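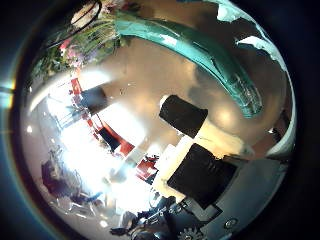 4.2 Changes in task allocation

Before the arm was installed, table service in the Fimthorpe lounge was handled as a single job. The person on shift set out glasses, collected them, wiped the surfaces and answered guests, in whatever order the room required. The Premodside trial split this job in two. Picking up and placing light tableware went to the arm, and everything else stayed with staff. We recorded 60 work periods under the new arrangement, of which 55 were complete enough to analyze. The remaining periods were dropped where the activity sheets had gaps.

The division was less clean in practice than in the trial plan. Staff spent less time carrying glasses, but a new set of small duties appeared that no job description covered. Glasses had to be left where the hand could approach the rim from above. Cables had to be kept clear of the places where people walked. When the arm stopped, someone had to decide whether to wait, restart it or finish the job by hand. We group these duties under the term "tending." In the interviews, eight staff members described tending as real work, and seven of them said it was not counted as such when shifts were planned.

Transparent glass deserves separate mention. It was the item staff most often repositioned for the arm, and the wrist view gives some indication of why. In Figure 2 the outline of the glass is thin and gray, and most of its interior has the same beige tone as the surface below it. The fingers are near the rim. A worker standing at the table judges such an object easily and does not think of it as a difficulty, which may explain why glassware received so little space in the training material.

Figure 2. Clear glass and the fingers of the hand, wrist camera.

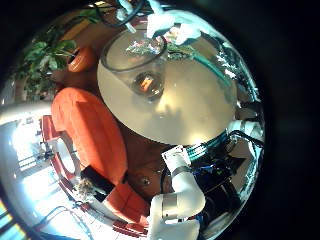

Nawal Helmy objected, on reading a draft of this section, that tending should not be treated as a side effect of the arm. In her account the same kind of work existed before, in setting up a room so that a colleague could move through it quickly, and the trial only made it visible by giving it to people who could not hand it back. She also asked that we report who chose the shift patterns. They were set by the site office, and staff were informed in October, after the schedule had been fixed.

We accept the first point in part. Earlier preparation work was shared between colleagues and could be traded during a shift. Tending could not be traded in this way - the arm did not adapt when the room was busy, so the adjustment fell on whoever was closest. This has a consequence for how workload is measured. Carrying time alone shows a reduction, while interruptions to other tasks show an increase, and the two measures should be reported together.

Related items

Hellwig, E., and Hutchins, S. Waiting for the machine: pauses in shared service work
Gaber, A. Shift planning after automation at Drirport
Helmy, H. Unlisted duties in the Chraibi kitchens
Premodside trial: interview guide and activity sheets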